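Elthorpe Terry Hand Towel, Light Blue
Sotix Home – item 278

We've sold a good many towels over the years, and the Elthorpe is still the one we reach for in our own kitchen (and the bathroom, and the car!). It's a soft, looped terry in a gentle light blue that sits happily with almost anything, and it folds down small enough for the narrowest of shelves.
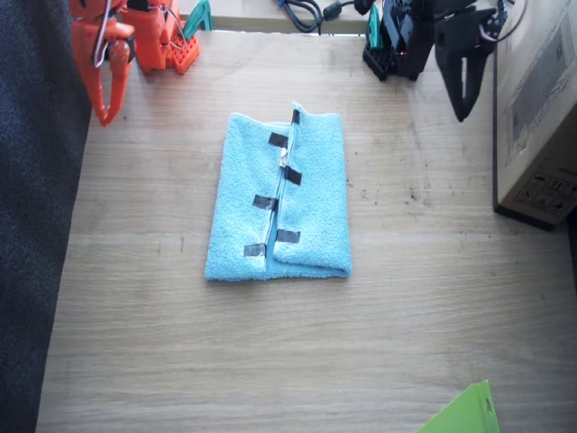 Elthorpe in light blue, sides folded in to the middle, with black tape strips along the join.

Do give it a wash before first use, as you would with any new terry, and go easy on the softener, or the loops lose a bit of their thirst. A good shake before hanging brings the fluff back up nicely.
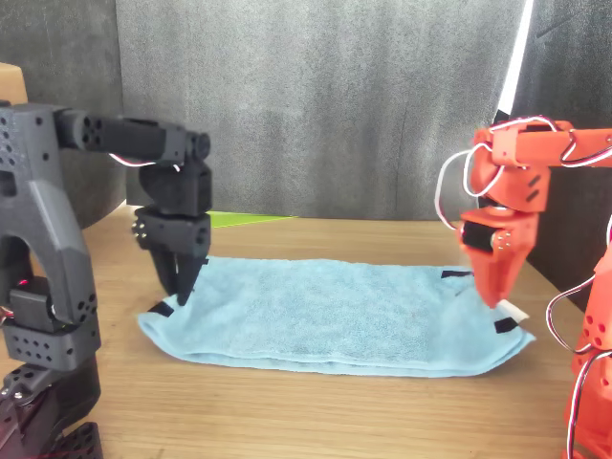

Folded over on the table, with black tabs near the corners and a small white label at the right edge.

Sold singly or in packs of 2 or 4. Collection from our Trindville shop is free.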